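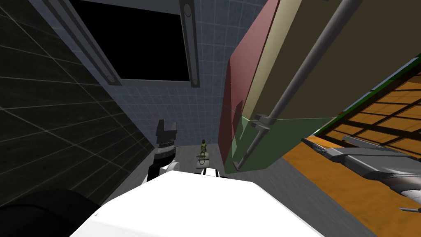
Hanne Kemppainen留言说，厨房的活儿机器现在还干不了，开个柜门都要试半天，写这么厚的手册给谁看。

给要自己试的人看。能干一部分，干不了的下面写明。赶时间，先把第三章补完，错字回头改。

3.2 开柜门任务设置（Menine仿真环境）

1. 启动Wulix控制端，等状态栏变绿。没变绿别往下点。
2. 载入厨房布局。默认柜门全关，要从半开状态练的，在“初始状态”里改。
3. 选手臂。左右臂分开标定，不要共用一份参数。
4. 设单次步数上限：2000。再高没意义，卡住就是卡住了。
5. 先空跑一遍，不接触任何东西，看轨迹有没有穿墙。

注意：带长杆把手的柜子，抓取点取杆子中段。取两端容易碰到支架，手指夹偏。

注意：门开到位以后先松手，退出来，再转底盘。顺序反了门会被带回去。Sointu Lehtinen在这一步栽过好几次，日志里都有。

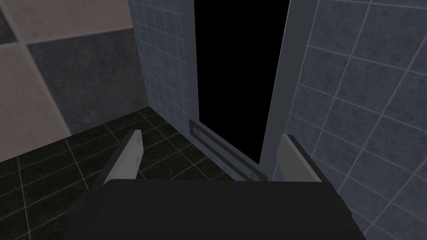 6. 进门洞之前降速，手指保持张开，高度按门洞下沿再抬一点。下沿有金属条的按障碍物处理，不要当地面。
7. 门洞里面没有光照的，深度读数不可信。改用记录好的位置，或者干脆停在外面。
8. 每种布局跑17次，成功失败都存。中途改过参数的，前面的作废，从头计。

警告：仿真里过了不等于真机能过。真门有重量，有回弹，铰链还会涩。真机首次运行，急停必须有人拿在手里，人站在手臂够不着的地方。

3.3 目前能交给机器的

开关带杆把手的柜门：可以，慢，大约要人的5倍时间。
取单个硬质物品放到台面：可以，要提前登记形状。
叠放餐具：不建议。
擦台面：能擦，擦不擦得干净另说。
软包装、湿的、滑的：不行，别试了。

Drovness车间那边问上料能不能直接套这套参数。不能，夹爪行程不一样，重新标定在说。标定表找Aatos Mäkelä要，4号版本，旧的删掉。

3.4 常见报错

“抓取丢失”：手指没夹住，或者夹住了又滑了。回第3步查标定。
“超出步数”：看回放，多半是门没开够就往里走。
“关节限位”：底盘离柜子太近，往后退一点重新来。
报错没列在这里的，把日志整个发过来，不要只截最后一行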